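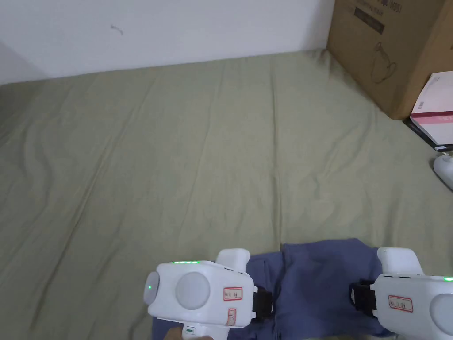 Textile maker Moneleo will move its bedding finishing line from Sotberg to Nerach in June, the company said in a filing. The Nerach plant has 11 dryers and will handle cotton sheets for hotels and retail.

Output is put at roughly 2402 sheets per shift. Wash tests run at 30 degrees Celsius, with shrinkage measured after each cycle. Equipment supplier Nakamura will service the dryers under a separate contract.

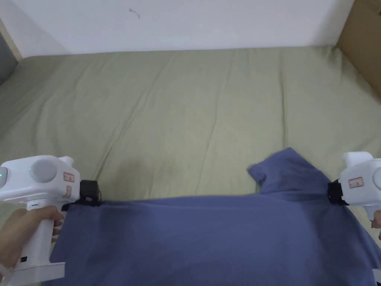 Will the Sotberg site close?

Moneleo plans to keep it as a warehouse, and 90 jobs there will stay on current terms. Cutting and sewing are not affected by the move.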